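Skestberg to Play 16 Home Games at Besirwood After Pitch Is Ruled Unfit

Season tickets stay valid, the pies are coming along, and the club bus leaves Friday at six

BORNTHORPE – Skestberg Football Club will play all 16 of its home league games this season at Besirwood Park, the club announced today, after a league inspector visited the old ground in February and used the word "pond" twice in a two-page report.

The move is for one season. The club has signed a ground-share agreement with Besirwood Athletic, its neighbor, landlord and, for two afternoons a year, least favorite team in the world. Under the deal, Skestberg gets the main field, the away locker room and the use of one half of a storage shed. Talks over the other half of the shed are continuing.

"We would like to thank Besirwood for being so gracious," a club spokesperson said. "They have been very kind about it. They have been kind about it every time we have spoken to them, and they have brought up how kind they are being, and we have agreed."

Besirwood Park holds 3,000 people. Skestberg's record home crowd is 3,867, set at a cup tie so long ago that most of the people who claim to have been there would have needed a babysitter. The club does not expect the difference to be a problem. Last season's best gate would have fit in the east stand, with room left over for coats.

The trouble at the old ground is drainage. The field was laid over a clay bed, and the drains under it were put in by a contractor whose drawings show them running downhill toward the river. A survey this spring found that they run toward the south goal. Long-time supporters had arrived at the same view some years earlier, free of charge, and had shared it with the club in writing.

Work on new drains, a new playing surface and a new south goalmouth will be carried out by Garba Groundworks, which has rebuilt several fields in the Bornthorpe area. The company will dig up the whole field and start over. It has asked that the center circle not be used for dog walking while this is going on.

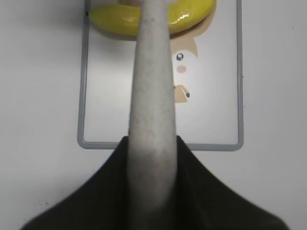 Season tickets already bought will be honored at Besirwood Park without any exchange or extra charge. Ticket holders will be given seats as close as possible to the spot they had before, measured from the halfway line. Fans who stood behind the south goal will stand behind the south goal at Besirwood, which is dry. The club understands this may take some getting used to.

Anyone who would like a refund instead can ask for one at the club office before the first game. The office is staying where it is, as it is uphill.

A supporters' bus will run to every home game. It leaves from the old ground and takes 25 minutes, or longer if the railroad crossing is down. For the opening game, a Friday night match against Bornthorpe Rovers, the bus will leave at six. It will not wait. This policy was brought in after an away trip last season on which it did wait, and the team's goalkeeper was on board.

The round trip is free for season ticket holders and for anyone under the age of 12 traveling with an adult. The bus will come back 30 minutes after the final whistle, win or lose, although the singing may vary.

Food has been the subject of 108 emails to the club since word of the move got out, a good many more than were received about the league position. Skestberg can confirm that its own kitchen crew will run the west hatch at Besirwood Park on home game days, with the same pies at the same price. The east hatch will go on being run by Besirwood, whose pies are understood to be square.

The first team will keep training at the old ground's practice field, which sits next to the parking lot and drains perfectly well. The youth and women's teams will also stay there, and their game schedules are not affected. The women's team, which finished nine places above the men in its own league last season, has offered to give advice on request.

Asked whether the move would hurt results, the spokesperson pointed out that Skestberg won three home games last season and lost most of the rest. "We studied the idea of home advantage very closely," the spokesperson said. "We could not find any evidence that we had one to lose."

The two meetings between Skestberg and Besirwood Athletic will both take place at Besirwood Park. For one of them Skestberg will be the home team, will use the away locker room and will have its name first in the program. Besirwood has asked to discuss this. The league has said it would prefer not to be included.

Skestberg expects to return to its own ground in time for the following season, subject to a second inspection. The inspector has been sent an invitation and has asked what footwear to bring.

Tickets for the opening game go on sale at the club office and at the gate. Press passes can be requested through the Skestberg office during normal business hours, which are mornings.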